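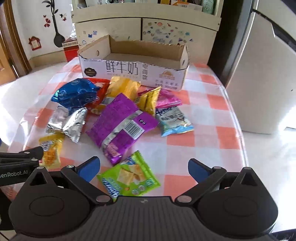 Asabe Onuoha

Retail Packing and Display, handout for session 3: mixed snacks in a reused box

Hello again everyone. A few of you asked for my notes on the snack exercise, so I've typed up what I said in class plus the bits I forgot to say (there are always some). Bring this with you in November because we'll be building on it.

We're starting with a loose pile on a table and an open box, and the job is to get the one into the other so that a customer can find what they want without tipping the lot out. It sounds like nothing! Then you try it with foil bags and they slither about and puff up and spring back at you the second you let go.

The box first. I love a reused carton, and a milk one like mine, with 鲜牛奶 (fresh milk) in big black characters along the front, is a good shape for this sort of thing. Look at the top edge before you put anything in. Torn zigzag edges are fine for storage but they'll catch on a thin bag, so fold a strip of card over them or trim them level. Flaps either go right down outside the box or come off altogether. Please don't leave one up and one down, it drives me mad.

Now sort before you pack. Most people sort by colour first, and I can see why, with purple, pink, yellow, blue and bright green all shouting at you from the same checked cloth. Colour is lovely for the front row. For everything behind it, go by size and by how easily the food breaks. Crackers are the ones to worry about, so the green bag with crackers printed on it waits until late and goes in upright. The same goes for anything crunchy, like the little yellow bag with the clear window. Windows face forwards, by the way! If the maker has gone to the trouble of showing you the food, let people see it.

The biggest bags stand along the back wall. In my lot that means the purple one with the silver strip goes in before the others. Turn barcodes to the back if it's a display box and to the top if it's for stock-taking, and decide which you're doing before you begin (I once turned 89 bags round on a shop floor in Nillholm and I don't recommend it).

Don't press the air out of a puffed bag. It's the cushion. If a bag won't stand, lean it on its neighbour at a slight angle and carry on.

For next time: pack one box of mixed snacks at home, any carton you like, and write me half a page on the order you chose and what you'd change. Olaniyan's chapter on soft packs is worth a read before you start, particularly the part about mixed sizes. Spare cartons are under the bench by the door, help yourselves, and bring your own scissors please.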